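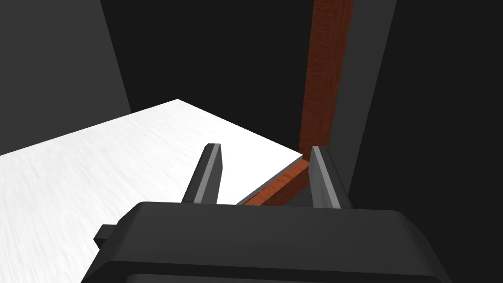 December, 7:40 am

Sourdough starter trials, cont'd. Kitchen at 19 C when I got in, colder than I wanted. Heating didn't come on till after six again. Put the proofing box on straight away and let it settle before touching anything.

Jar A (plain white, fed last night at 9): domed, just starting to flatten in the middle. Smells like yogurt, a bit of green apple. Good.
Jar B (half rye, same feed): well past it. Collapsed, streaks down the glass, sharp smell, nail polish almost. Rye is just faster, we knew that, but it's faster than I had in the plan.
Jar C (the Kasport flour): barely moved. Second time. Either the flour is tired or the jar had soap in it. Washed a new jar, rinsed three times, restarted from A.

Sneha thinks C is the flour. She had the same thing with the last sack from Mathur, sluggish for a week and then fine once they opened a fresh one. Asked her to bring a cupful of hers so we can run them side by side. If hers goes and mine doesn't, that settles it.

8:30 - mixed two doughs from A. Same recipe as last time except water down a little in the second one. First one felt slack from the start, sticking to the bowl, had to wet my hands over and over. Second much nicer. Forgot the salt in the second until the first fold, worked it in then. Probably ok but note it, it's not a fair comparision any more.

Folds at 9, 9:30, 10, 10:30. Missed the 11. Bhupendra called about the Tirkar order and I was on the phone the whole time. He wants the small loaves to be less sour, customers there are putting jam on it apparently. Told him younger starter, shorter time in the fridge, that's all I've got. He'd like to try a bit of honey in the dough. I don't love it but we can do a test batch, it's one bowl.

He also asked whether we could manage the bigger run for the Zeledstead market. Not with one oven. Said I'd work it out properly on paper before saying yes or no. The oven quote is 4,000 and that's before anyone comes to fit it.

12:15 - shaped. First dough spread on the bench, gave it a second preshape and twenty minutes more. Second held up fine. Rice flour in the baskets this time, plain flour stuck badly last week and tore the top off one.

Baked one of each at 3, the rest into the fridge overnight.

Loaf 1: flat-ish, big holes near the top, dense line along the bottom. Underproofed I think, in spite of the slack feel. Or it's the missed fold. Crust good.
Loaf 2: better spring, opened along the cut, crumb even. Slightly bland, which could be the late salt not getting all the way through. One bite was salty and the next wasnt.

Sneha preferred 1 for flavor, toasted. I preferred 2 for everything else.

For tomorrow:
- feed B at 10 pm, smaller seed, see if it lasts till morning
- weigh the salt FIRST and put it on the lid of the tub
- C next to Sneha's flour, same jar type, rubber band at the start line
- honey batch for Bhupendra, one bowl only
- lower rack for the fridge loaves, bottoms came out pale
- ring about the heating

Thermometer in the proofing box reads a degree higher than the one on the wall, even with the door open. Don't know which is wrong. Try both in ice water when there's time.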